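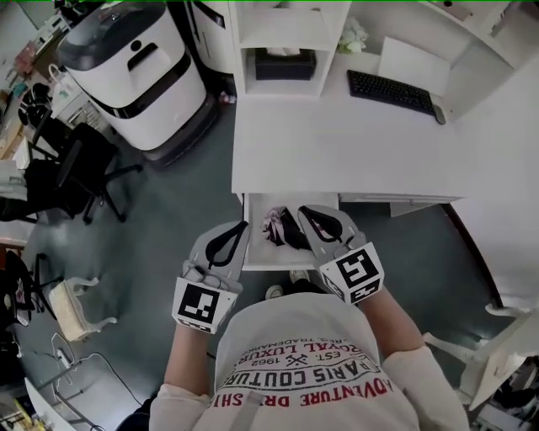

A pair of Plokari hand grippers in use at a desk drawer, with a marker block at the base of each.

Plokari is a design for a pair of hand-held grippers that can be built at home or in a shared workshop, together with the small set of programs that goes along with them. A person holds one gripper in each hand and does an ordinary chore with them, such as taking a cloth out of a drawer, while cameras follow the patterned blocks at the wrists. The path of each hand is worked out from those blocks and saved, and it can later be played back on a robot arm or used to teach one. The design was started by Leobardo Sandoval, a retired sewing machine mechanic, and has since been built and changed by members of the Contreras shared workshop, where most of the work on it is still done.

Name

The name was first given to a much earlier thing altogether, a long-handled grabber that Sandoval made for picking up dropped screws from behind a workbench. He had written "Plokari" on the lid of the box he kept it in, and when the first gripper was put together out of parts from that same box the name simply went along with it. Older notes at the workshop use "Plokari" for the grabber and "Plokari hands" for the pair, and a reader going through them will want to keep that in mind. The spelling "Plocari" turns up on a few drawings and is a mistake.

Background

Sandoval had wanted for years to build a machine that would fold and put away laundry, and his first tries were made with a single arm mounted on a kitchen table. Programming the arm by typing in each position was slow going. A drawer was especially troublesome, as the arm had to reach over the front edge and then down, and even a small error in the angle would bring the wrist against the wood. By his own account he spent most of one winter on a single drawer and a single dish towel, and he remained fond of both.

The grippers grew out of that winter. If a person could do the job with the same kind of fingers the arm had, the thinking went, then the person's own movements would already be suited to those fingers, and a good deal of the typing could be done away with. The first pair was finished in July and was shown to other members at the workshop shortly after, where it drew enough interest that a second pair was begun before the first had been properly tested.

Construction

Each gripper has a plastic body that the hand goes into, with black curved pads at the tip to do the holding. In the usual build the body is printed in gray, in several pieces, and screwed together. Squeezing the handle closes the fingers and a spring opens them again. The spring has been changed more often than any other part. The early ones were strong and tired the hand badly, while the ones that came next were so light that the fingers would not always open under the weight of a wet towel. The present spring is a common one of the sort sold for screen door latches, cut down by two turns — builders are advised to buy several, as cutting them is fiddly work and the first one is usually spoiled.

The pads are cast in a soft black rubber compound from a two-part mold. They may also be cut from sheet rubber and bent to shape, and a number of builders prefer to do it that way, although cut pads tend to lift at the ends after a while and must be glued down again.

A block with square black-and-white patterns is fixed near the wrist of each gripper. Having patterns on more than one face means that a camera can still find the block when the hand turns over, as it very often does when a person reaches down into something. The patterns are printed on matte paper. Glossy paper was tried first and gave poor results under the ceiling lights, and one whole afternoon of recordings had to be thrown out on account of it.

A finished pair takes about 15 hours to build, leaving aside the time the printer runs by itself. Most of those hours go into fitting the fingers so that the two pads meet evenly along their length.

Software

Recordings are made with a program called Sunero, which finds the marker blocks, works out where each one is and which way it is facing, and writes the result to a plain file that can be opened in any text editor. A second program, Mavia, reads those files and smooths out the small shakes that every hand has. Both were written at Contreras. Mavia was for a long time known for its habit of smoothing away quick, deliberate movements along with the shakes, so that a person who flicked a cloth open would find the flick missing on playback. A setting was added to control this, and it is best left low for cloth and turned up a little for hard objects such as cups or books.

Use

Reaching into a drawer remains the standard first exercise for anyone new to the grippers, partly out of respect for Sandoval's dish towel and partly for sound practical reasons. It calls for both hands to work close together in a small space, and soft cloth is forgiving if the fingers close in the wrong place. Newcomers are generally told to move more slowly than feels natural and to keep their elbows away from their sides, so that the blocks stay where a camera can find them. Most people get the feel of it within an afternoon, and quite a few have reported trying to pick up their coffee with the grippers still on.

The workshop's shared collection stood at 1385 recordings when the list was last brought up to date, on Sun 3 June. The greater part of these are of cloth being lifted, folded or laid flat, and 70 are of drawers being opened and closed with nothing else done at all, which have turned out to be among the most often borrowed.

Variants

A smaller pair for children and for adults with small hands shares the same fingers and pads but has a shorter handle. A left-handed trigger was drawn up and never built.

See also

Contreras shared workshop
Sunero
Mavia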